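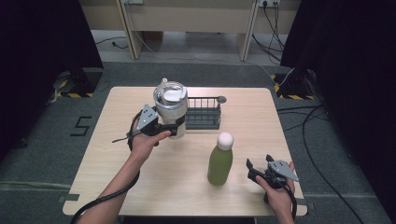

Enda McGrath
Bench technician, small fixtures and housewares

Notebook entry, 2024-07-16

Table clearing, drinkware and basket. Carried over from the last entry, where I had the basket in the wrong place and the tumbler kept ending up behind everything else.

Setup

Table is the light wood-grain one with the rounded corners. Wiped with a damp cloth before starting and left to dry. Three items only: the large pale tumbler with the clear lid and straw, the green bottle with the white cap, and the dark wire basket. Basket at the far side of the table, tumbler to the left, bottle standing in front of the basket. Valquíria wanted the notepads and the pen cup on there too. I left them on the shelf until the three-item layout is settled.

Task as written on the sheet: everything that can hold a drink goes into the basket, upright, lid or cap on, and the basket stays where it is. Order is free. I have been taking the tumbler first.

Notes on the tumbler

The body steps in below the upper portion, so there are two places to hold it. High is easier to reach but puts your grip against the basket rail on the way down. Low is better. Hold the lower body, lift until the base is clear of the rail, then lower without tilting. If it does tilt, the straw leads and catches on whatever is next to it.

Sliding tab on the lid: closed for all of today. I filled the tumbler with 200 ml of water for the second half of the session to see whether the weight changed the way it sat. It did. Empty, it rocks slightly on the slats. With water in, it settles and stays.

The straw is the tallest thing on the table and decides the clearance for any shelf above the basket. Measured from the basket floor to the straw tip with the tumbler in place: 27 cm. The shelf on the Tidden unit is lower than that, so the basket cannot be stored there loaded unless the straw comes out. Cauã suggests storing straws separately in the cutlery drawer. I would sooner raise the shelf by one set of holes. Left open.

Notes on the bottle

Simple item. Smooth cylinder, sloping shoulders, nothing to catch. It goes in from above with one hand while the other steadies the basket. The cap is rounded and gives a poor hold when fingers are damp, so take it by the body.

Bottle to the right of the tumbler works. Bottle to the left also works but leaves the tumbler pushed against the side rail, and then it has to be turned to get it out again. Tried both orders several times and the difference is consistent enough that I have changed the sheet to say tumbler left, bottle right.

Notes on the basket

Back is upright wires with wide gaps, front is slatted lower down. Items lean toward the back if they lean at all. A straw or pen laid loose in the basket will work through the back wires, so nothing thin goes in unless it is standing in something else.

Empty, the basket slides when anything touches the rail. I tried a square of shelf liner underneath – the Cordeiro stuff, left over from the drawers – and it stopped moving. Liner trimmed 2 cm short of the footprint so it does not show. It weighs nothing and can stay on permanently.

Load check, done separately on the side counter: tumbler with water, bottle full, and a bag of rice to bring the total to over 3 kg. No visible bend in the top rail when lifted by both ends. Lifted by one end the bottle tips. Sheet now says both ends.

Changes to the sheet

Tumbler left, bottle right.
Hold tumbler by lower body.
Liner under basket.
Carry basket by both ends.

To do

Raise the Tidden shelf or decide on the straws. Ask Lucimara which, she uses that unit more than I do.
Repeat with notepads and pen cup added, as Valquíria asked.
Find out if the second basket in the storeroom is the same size. The label only says Melludex and the rest is rubbed off.
Wash tumbler lid and straw, leave apart on the rack overnight.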